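Why Robots Need Rules

Hi there! Robots are strong, but they can't guess what we want - so people write rules for them. Two arms sharing one table need good ones!

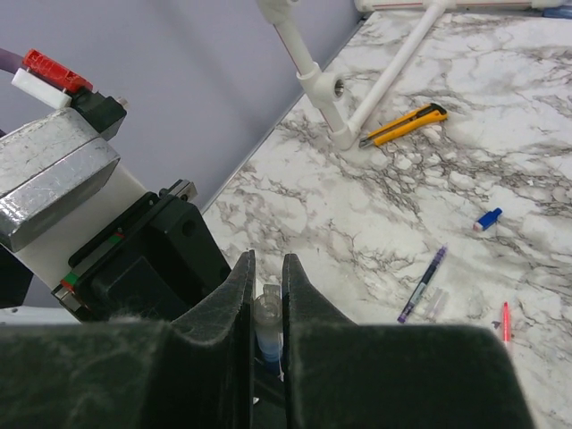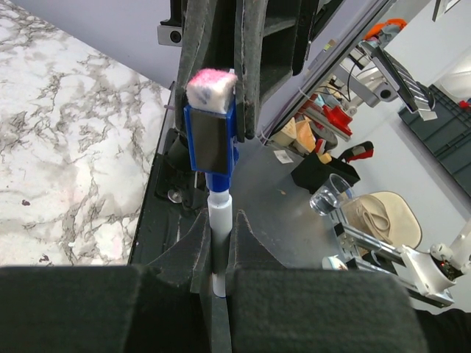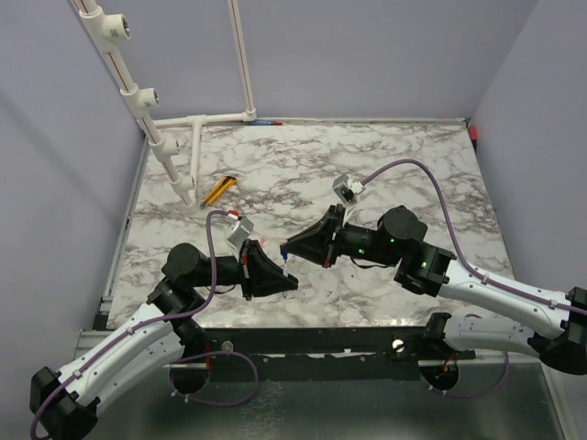 Rules for Sharing a Table

1. Move slowly when the other arm is close.
2. Grip small things gently.
3. People keep their hands back while the arms are on (yes, grown-ups too!).
4. Know where the stop button is before you start.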